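Brallenport Science Fiction Film Weekend
Pre-opening safety checklist, with inspector's comments

Venue: Waltano Hall, main auditorium, lobby, balcony and basement workshop
Walk-through by: Ronaldo Damasceno
Month: December
Marks used: OK / FIX (before doors) / WATCH (check again during the event)

1. Auditorium

1.1 Exit signs lit, all four doors. OK
1.2 Exit doors open fully from inside with one push. FIX
Door C, stage left, catches on the carpet strip. It opens, but it takes a shoulder. Trim the strip or take it up for the weekend.
1.3 Aisles clear to full width. OK
1.4 Seats secure, no broken arms or loose bolts. FIX
Row K, seats 11 and 12, rock when you sit down. Tape off both seats and pull them from sale.
1.5 Aisle step lights working. WATCH
All lit at 4 p.m. The two lowest on the right flicker when the house lights dim. Spare lamps are in the projection booth, second drawer.
1.6 Posted capacity sign visible at main door. OK
Sign reads 400. Door staff have been told this includes people standing at the back for the costume parade. Last year they were counted separately and we went over.

2. Balcony

2.1 Rail height and fixings. OK
2.2 Nothing stored or hung on the rail. FIX
The starship banner is tied on with garden twine. Retie with rated cable ties and a safety line at each corner, or move it to the lobby wall.
2.3 Stairs, handrails both sides. OK
2.4 Balcony closed during the late double bill. WATCH
Rope and sign are there. Someone has to put them up at 9:30 p.m.

3. Projection and sound

3.1 Booth extinguisher in date, pin and seal in place. OK
3.2 Booth fan running, vent not blocked. OK
3.3 Floor cables covered wherever the public walks. FIX
The run from the booth to the panel table crosses the center aisle with no cover. We own two lengths of rubber ramp. They were under the stage when I looked.
3.4 Strobe and flashing image warnings posted. FIX
Posted for the Friday-night style short program only. Two of the features need it too: the wormhole sequence in the opening film, and most of the last reel of the space station film. Put the warning on the door and in the printed schedule, and have the host say it out loud.
3.5 Sound level checked with meter. OK

4. Lobby and refreshments

4.1 Coffee urns on a stable surface, cords behind the table. OK
4.2 Separate circuit for each urn. WATCH
Both were on the same wall outlet when I arrived. Now split. Please leave them split.
4.3 Hot drinks carried into auditorium with lids only. FIX
We have 1,000 cups and 200 lids. Order more lids or stop hot drinks at the auditorium door.
4.4 Spill kit and wet floor signs at the refreshment table. OK
4.5 Trash cans emptied between screenings. WATCH
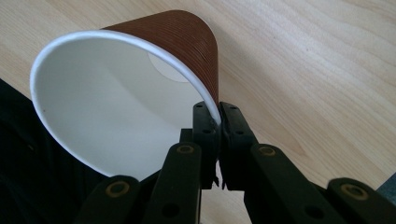 Paper cup with ribbed sleeve.

4.6 Merchandise tables not narrowing the lobby route. FIX
The Mullivby book stall has an extra table that is not on the floor plan. It takes up half the route to Door A. I spoke to them and they will turn it against the wall.

5. Costumes and props

5.1 Prop check table staffed at the main entrance. OK
5.2 Prop rules posted where people line up. OK
Foam, cardboard and soft plastic are fine. No metal blades, no working lasers, nothing that fires anything. Helmets come off on the stairs.
5.3 Robot suit on display, stand secured. FIX
The Stöcker suit is heavy at the top and the stand has a small foot. Add sandbags and keep the rope barrier an arm's length away.
5.4 Fog machine. FIX
The haze set off the lobby detector during the test. Do not cover the detector. Use the machine on stage only, with the lobby doors shut, or leave it out of the parade.

6. Basement model workshop

6.1 Glue and paint used with the extractor on. OK
6.2 Craft knives signed out and back in. OK
6.3 Children under 12 with an adult. WATCH
6.4 Second way out unlocked during sessions. FIX
Locked when tested at 4:40 p.m. Key is on the hook marked 1,341 in the office. Unlock it before the first session and leave it unlocked until the last person is up.

7. First aid and emergency

7.1 First aid kit stocked. FIX
No burn dressings left. Buy a box.
7.2 Evacuation announcement printed and at the podium. OK
7.3 Assembly point agreed. OK
Parking lot, far side, by the bike rack.

Doors stay closed until every FIX item is initialed. I will walk the building again one hour before the first screening.

R. Damasceno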